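Last updated: October

4. Setting Up Your Alel Table Sorter Game

Welcome to the fun part! By now you have the Alel app on your phone and the Tukisel timer paired with it, so all you need is a table, some household things and a few people who like to move fast. Brillunwood designed this game for two to six players, and it gets loud in the best way.

4.1 Pick your table

1. Choose a table that everyone can reach from a chair. A kitchen table is great, and so is a big desk.
2. Clear off papers and cups you don't want in the game.
3. Set the timer at the far end, screen facing the players.

Note: The timer needs 30 minutes on the charger before first use. A full charge gets you through a whole evening (and probably the next one too!).
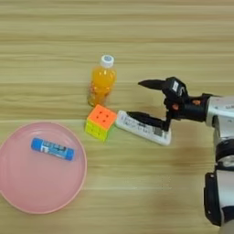
A plate as home base, with a glue stick on it.

4.2 Choose your items

4. Gather small things from around the house. Mix up the shapes, because round things and flat things make for very different rounds.
5. Put a plate or shallow dish within reach of all players. It becomes home base.
6. Open the app, tap New Game, and type in a name for each item. Short names work best, up to 30 letters.

Caution: No glass, no blades, nothing hot. Close all bottles tightly before you start.

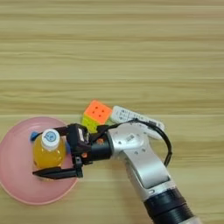 Bottle standing on home base.

4.3 Set the round length

7. Tap Rounds and pick Quick, Classic or Marathon. Classic is our favorite for a first night!
8. Set the target score. The app suggests 248 for Quick, 510 for Classic and 800 for Marathon, and you can type in your own.
9. Turn on Shuffle if you want the app to call items in random order.

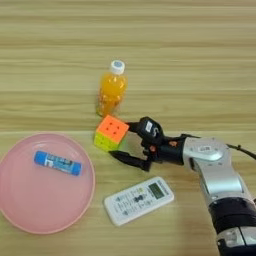
Shuffle also changes the call speed as the scores climb, so players who are behind still have a real shot at catching up. If younger kids are playing, switch on Steady Pace in the same menu.

4.4 Play a test round

10. Press the big button on the timer and wait for two beeps.
11. When the app calls an item, the player whose turn it is moves it to home base and hits the button. 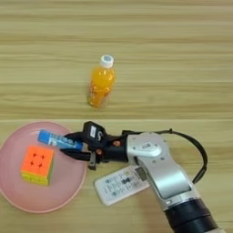
12. Check that the points show up beside the right name. If they don't, tap Players and drag the names into seating order.
13. Tap Reset to clear the test score, then start for real. Have a great game!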